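Work and Automation, second-year option
Handout 6: When a bench job is shared with a robot
Tutor: Signe Sundqvist
03/02/2022

Read this before the seminar and bring it with you. The reading from last time (Chapter 4, on job grading) is still needed for the second half.

1. The case

Liltedent makes connectors and small control units for pumps and ventilation plant. The site employs 287 people, and 154 of them work in assembly. Until last year every connector block was picked up, turned the right way round and pressed into its housing by hand. It is light work, but it is repeated all shift and the parts are small. The sick leave figures for wrists and shoulders had been a sore point between the company and the shop stewards for a long time.

The company decided to put two-armed robots on part of the line. The supplier was Hägglund, and the programming was done with a package called Tomik, which lets an engineer build the bench on a computer and try out the movements there first. Assemblers were invited to look at the simulated bench during the planning stage. Most of them had never been asked about a new machine before it arrived.

2. What counts as the task

When a job is automated, somebody has to write down what the job is. This sounds simple and is usually where the trouble starts. The written work instruction at Liltedent had five steps. The assemblers, when asked, described many more. They felt for burrs with a thumb. They put doubtful parts to one side and asked the next person to look. They knew which trays tended to hold parts that were slightly off, and slowed down for those.

None of this was in the instruction, so none of it was in the first plan for the robot. The engineers had set aside time for gripping and placing and hardly any for checking. 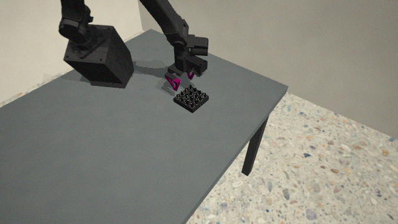
The second plan moved checking to a separate station, staffed by people. That kept the skill in the building but changed what it felt like to use it. An assembler used to check a part as one moment in a longer movement. At the new station checking is the whole job, and several of those who tried it said they were more tired at the end of a shift than before, though their wrists were better.

3. Who does what now

Three kinds of work came out of the change.

Tending: filling trays, clearing stoppages, restarting. Learned in a few days. Graded the same as the old assembly job.

Checking: looking over finished units and deciding what is passed. Graded the same, although the stewards argued for one grade higher.

Setting: adjusting positions and grip when a new part comes in. Graded higher. Open to assemblers who pass an internal course, but the course was first run in the evenings, and those with small children mostly did not apply. It was moved into working hours in November.

Note the order of events here. The grades were agreed before anyone had done the new jobs for a full month. We will come back to this when we compare the case with Prorkis, where grading was left open for the first 3000 hours of running and then settled.

4. Pace

With hand assembly, people set their own speed within limits and could build up a small stock before a break. A tender cannot do this. The robot runs at one rate and the tender goes to it when it stops. Managers tended to describe this as easier work — there is less to do with the hands — while tenders described it as being on call all day. Both descriptions can be found in the interview extracts, pages 3 to 5. Mark the passages where the same event is told in two ways.

5. For the seminar

Choose one of the three kinds of work above and write half a page on what a person doing it needs to know that would not appear in a written instruction. Use the extracts.

Then think about the grading of the checking job. Prepare the stewards' argument if your surname begins with A to L and the company's if it begins with M to Z.

The extracts are in the course folder. Paper copies can be collected from room 221.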